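On the Reorganisation of Household Recycling in Sakedville

Posted October 14, 2025

Residents of Sakedville will be aware that the municipal collection arrangements changed in May, when the contract passed from Josham to Zosow. As the writer of this blog has kept a record of local services for some years, a short account of the first months is offered for the benefit of neighbours.

The principal change concerns sorting. Paper and cardboard are now to be kept apart from containers, and soft plastics are no longer accepted at the kerb. According to the notice delivered to each household, 2,131 addresses are covered by the new schedule, of which 713 lie on the eastern side of the rail line and are collected in the alternate week. Households on Obradović Lane should note that their bins must be placed on the north side of the road, as the truck does not turn at the far end.

It has been the practice in this household to separate items at the point of use. A small receptacle in the kitchen and another in the garage have proved sufficient for a fortnight.
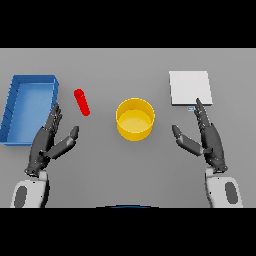
A blue open tray and a yellow round bin on a grey tabletop.

Compliance appears to have improved over the winter. Contamination stickers, which were a common sight on our street in the first weeks, are now seldom observed. Some difficulty remains with jar lids. The notice directs that these be removed and placed loose in the container bin, while the depot staff have advised that lids should be left on. Written clarification has been requested.

The depot itself is open until 7 in the evening and accepts paint tins, batteries and garden waste. Nearly 400 residents are understood to have attended the open morning. Replacement bin labels may be collected from the front counter upon presentation of a current rates notice.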